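Subject: Re: [tuderdale-seeds] Poppy swap, and the matter of the envelopes
Received: April, 9:40 pm

Earlier message, from the swap table:

> Could whoever sent in the big lot of dark seed please say what
> it is? We have 107 packets to make up before the swap and the
> only label says "mixed, good." Also, are we doing paper
> envelopes again or those little plastic bags?

Guilty. The label was mine and I stand by half of it. The seed is good. "Mixed" was me being lazy at the end of a long evening.

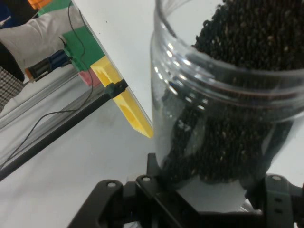 The big lot, in its jar.

It came off the long bed behind my shed, which went in as one tidy row of a dark purple poppy and has been making its own plans for 3 summers. Expect purple, some washed-out pink, and now and then a ruffled thing that looks like a dropped napkin. If you want a color scheme, buy a packet from a shop.

On sowing: scatter it on bare ground while the nights are still cold and then leave it alone. Do not cover it. Do not start it indoors on the windowsill next to the tomatoes and then write to this list in June asking why it sulked. Poppies hate being moved more than I do.

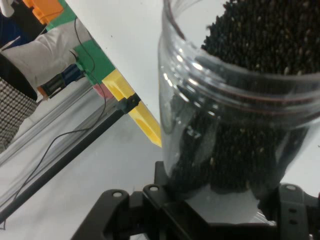 As for the envelopes, I vote paper, as I did last year and the year before. Plastic bags are fine if the seed is bone dry, and I have met the seed that gets sent in to this swap. The Polliven people went all plastic one spring and handed out 14 packets of gray fuzz. They were very gracious about it, and so was I, eventually.

> Last time we ended up with 122 people on the sign-up and ran out
> of the sweet peas by ten in the morning. Can we cap it at two
> packets each?

Cap it at two, yes, but write it on something larger than an index card. Last year's sign was propped behind the coffee urn and had the authority you'd expect.
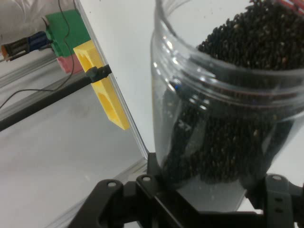
While I have the floor, can we please retire the column on the sheet called "vigor"? Everyone puts "high." I put "high" for a lavender that was dead at the time. A column for the year it was picked would be of more use, and harder to fib about.

I can bring the folding table, the good scoop and a roll of labels. I can't bring the scale, which went to the Trolis garden group for a weekend two autumns ago and seems happy there – if anyone is driving that way, do look in on it.

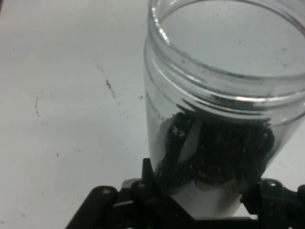

One last thing on the sweet peas. Soak them overnight or don't, I've done both and had the same row of mildew by August. Mice are the real question. I plant extra and think of it as rent.

I'll be at the hall from eight to set up. Somebody else is doing the coffee.

--
tuderdale-seeds mailing list
To leave the list, send a blank message with "unsubscribe" in the subject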